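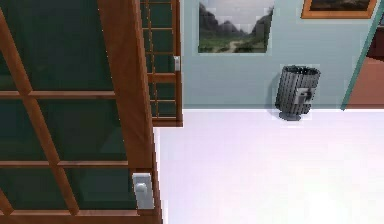 Notice to the Residents of Gellow House
2/26/18

The Office of Tenancy acknowledges receipt of the letter from Mr. Ayuba Asamoah, Apartment 95, concerning the sound of a piano. The letter is the second on this subject. The first was answered in November, and the Office regrets that its answer was addressed to the former tenant.

Mr. Asamoah states that the piano is played each evening after supper, that the piece is always the same, and that the player stops at the same bar. He asks that the player be told to finish.

The Office has made the usual inquiries. The register of instruments, kept under Rule 2 of the house, lists one piano. It was brought in by a Mrs. Van Dijk and assigned tag 3762. The register shows that it was removed by the firm of Grultodel on the death of Mrs. Van Dijk, and that the movers were paid. A copy of the receipt is attached to this notice for Mr. Asamoah only.

An inspector attended Apartment 95 last week and remained from six until ten. Her report runs to one page. She records that the supper was fish, that Mr. Asamoah was courteous, and that at twenty past seven she heard a slow waltz through the north wall. She did not know the piece. She records that it stopped - "as if the person had been called to the door" - and that Mr. Asamoah then hummed four more notes and asked her whether she agreed with them. The report does not say whether she did.

There is no apartment beyond the north wall. There is the stairwell, and beyond it the yard.

The Office has considered the matter under the rules available to it. Rule 14 forbids music after nine, and the music ends before nine. Rule 15 forbids the keeping of an instrument without a tag, and the instrument has a tag. No rule requires a resident to complete a piece once begun. The Office is therefore unable to issue an order.

It is able to report the following. Among the papers left by Mrs. Van Dijk, held in storage box 2239, the clerk found a waltz in manuscript, titled "Plostasus." The last page is ruled but empty. A note in pencil asks that anyone who knows how it should go kindly write it in.

The manuscript may be viewed on weekday mornings. Mr. Asamoah is asked to bring proof of residence and his own pencil. The Office does not lend pencils.

Residents on the north side are advised that the stairwell windows will be left open this evening, at the request of the clerk.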